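Let the robotics club do the boring part

2026-02-25

Our club meets after class and for most of last term it did one thing, which was set and clear a table.

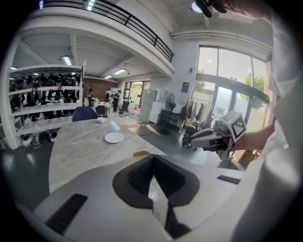 I think that was the right call, and I'd like the club to keep at it when the new group starts in March. Some parents would prefer we went back to the Wosesetti competition. I coached two teams for it and I don't miss it. The students built a machine for one course, drove it for a few minutes, and took it apart the week after. The two best drivers had a great day. The rest carried batteries.

The table project, which the students named Remasis, is slower. They recorded 732 tries at moving dishes by hand with the grippers, then threw out 300 of them because the labels were wrong or the start position was off. There were complaints about that. But every student had to watch bad tries and say what was bad about them, and I never got that from a competition team.

It doesn't look like much on open night. A kid putting down a bowl for the 29th time won't draw a crowd. I'd still put it ahead of a trophy, and so would most of the older students, who asked to stay on.

If the school wants a team at Wosesetti as well, fine. Find a second coach and a second room.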